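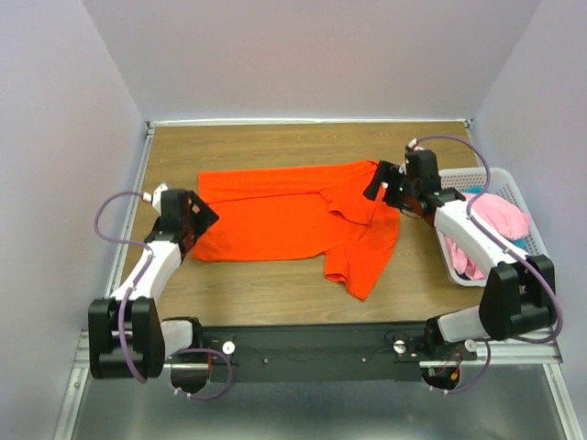

28 Sep 2025

Annelies wants the folding result written up as a success and I'm dragging my feet. The Follero policy was trained on 2500 demonstrations and she's pleased with its score over 38 trials. Fine. But Darnell resets the shirt by hand between runs, and I watched him smooth a collar without noticing he'd done it. How much of the score is the method, and how much is Darnell?

I've asked for two more sets of trials, with the shirts dropped from a height and someone else doing the resets. She said that wasn't what we'd planned in June. True. I still don't believe the number.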